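Setting up your first hang: mounting, spacing and lighting prints

By the time you get to this part of the guide you should have your prints trimmed, signed and lying flat somewhere the cat can't reach. If you haven't done that yet, go back to the trimming section and I'll see you in a day or so. I wrote this for members hanging work in the front room at Studcombe, but it'll do for a café wall or your own hallway too.

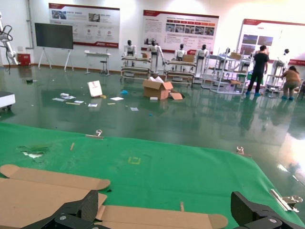 Words by Nazanin Amini
Exhibitions handbook, section 5

Before you start

You'll need a pencil, a soft eraser, a spirit level, a tape measure, cotton gloves and a friend. I mean it about the friend! I've hung a whole show alone and spent the evening walking back and forth across the room like a sentry.

Note: if you're borrowing the Dotis rail kit, check that both end stops are in the bag before you sign it out. They're small and grey and they like to live in people's coat pockets.

Mounting the print

1. Put your gloves on. Fingerprints on matte black never really come out, and I have the print to prove it.

2. Lay the backing board face up and put the window mat on top, hinged along the long edge with linen tape.

3. Slide the print in underneath and nudge it until the borders look even to you. Trust your eye first, then measure.

4. Fix the print to the backing with 2 paper hinges along the top edge only. Leave the bottom free. Paper swells a little in humid weather (and February in that front room is properly humid), so if you pin down all four sides it'll ripple.

5. Close the mat, turn the whole thing over and write your name, the title and the print number on the back in pencil.

Caution: no spray glue, please, and no ordinary sticky tape on anything you'd like to keep. Both will yellow and the colour creeps through to the front.

Working out the height

6. Measure 150 cm up from the floor and make a light pencil mark. The middle of every picture sits on this line, big or small.

7. Measure the height of the framed piece and halve it. Now pull the hanging wire up tight and measure from the wire to the top of the frame. Take that away from the half height, and what's left is how far above your line the hook goes.

8. Leave 5 cm between small pieces in a group and a good bit more around anything large. Corentin Carré likes his portraits nearly touching, and on him it works, but start with a gap and close it up later if you're feeling brave. 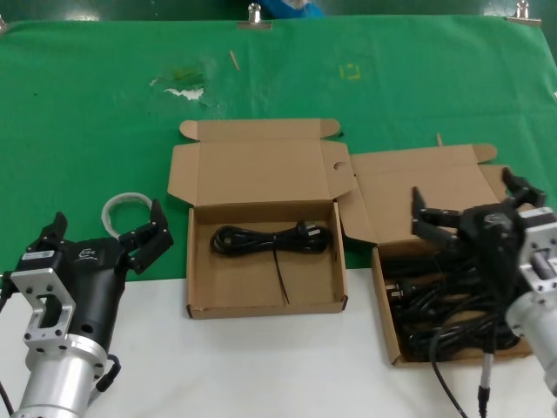

9. Lean everything against the wall in order before a single hook goes in, then go and make a cup of tea. When you come back you'll see straight away which two are fighting. It's nearly always a warm-toned print parked beside a cool grey one, so swap one of them down the line.

Lights

10. Aim each lamp from about thirty degrees off the vertical. Any flatter and you'll get glare off the glass, any steeper and the frame throws a shadow over the top of the print.

11. Switch off the overhead fluoros and check each picture from the doorway, then from up close.

Caution: the Marciniak spots get hot quickly. Let them cool before you turn the heads, or use the wooden handle hanging by the fuse box.

If a frame keeps tilting, stick a felt dot on each bottom corner. If it still tilts, the wire is off centre and you'll need to redo it, sorry. Waldemar Grabowska keeps spare wire in drawer 104 and doesn't mind being asked.

Labels are covered in the next section.

Shares 5 | Comments 2

Related
Trimming and signing your prints
Writing wall labels people will read
Choosing a paper, by Ryszard Pawlak
Packing a show down without tears

Contact the exhibitions desk | © Studcombe Photographers | Back to top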